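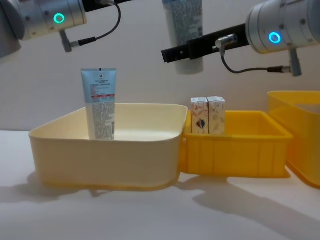
Is a memorandum of understanding signed with a foreign city binding on our city?

Posted by Leonie Schwaiger, March 16, 2026

I serve as secretary to a residents' association in Bovville. Our city has announced that it will receive a delegation from Rirkora in April, and that the two mayors will sign a memorandum of understanding on trade, student exchange and public transport. A draft has been placed on the city website. It runs to 14 articles, and several of them use the word "shall."

Our members have raised two concerns. The first is whether a city may enter into an agreement with a foreign government body at all, given that foreign relations are a matter for the national government. The second is whether the city could be held to the financial terms. Article 9 states that each side "shall meet the costs of hosting up to 86 visitors" over the life of the document. The association has 1,286 members, and I have been asked to circulate a short and accurate note before the signing. I would be grateful for replies from persons with direct experience of such documents. We are located in the United States, in case that affects the answer.

Archana Pant

I worked for a number of years in a municipal office of international affairs and reviewed many texts of this type.

On your first concern, the Constitution bars states from entering into treaties and requires the consent of Congress for any agreement or compact with a foreign power. Cities derive their authority from their states, so the same limits reach them. In practice, a great many cities and states sign memorandums with foreign counterparts, and most are regarded as statements of intent that fall outside those limits. Difficulty tends to arise when a local government attempts to set its own foreign policy, for example through measures directed at a particular country.

On your second concern, the title of a document does not settle the matter. A paper headed "Memorandum of Understanding" may still create obligations if its wording and the conduct of the parties point that way. I would look for the following in the draft:

A clause stating that the document creates no legal rights or obligations.
A clause making all activities subject to available funds and to the laws of each side.
The verbs. "Intends to" and "will seek to" are usual in non-binding texts. "Shall" and "agrees to" are usual in contracts.
Any article on governing law, arbitration or the settlement of disputes. A promise to consult is ordinary. A reference to a court or tribunal is a different matter and should go to the city attorney.
The language clause. If both versions are said to be equally valid, someone should compare them line by line – the verbs are often stronger in one than in the other.

The wording of Article 9 would have been returned to the drafter in my former office. The usual correction is "may, subject to available funds, host." You should also check whether the council must approve the text. In many cities the mayor may sign a ceremonial document alone, while a commitment to spend requires a vote.

Shakuntala Tiwari

These documents are not enforceable. Our city signed one and it has been in a display case ever since. Your members need not be concerned.

Ghazal Azimi

I must differ in part from the reply immediately before mine. Many such documents are never tested, but that is not the same as their being unenforceable, and an association should not tell its members so in writing.

I would suggest that the note quote Article 9 in full, state that the association has asked the city attorney whether it is intended to bind, and leave the conclusion open until a reply is received. Written comments sent to the city clerk before the agenda is published are normally added to the public file. The clerk can confirm the deadline and whether the final text will be attached to the agenda.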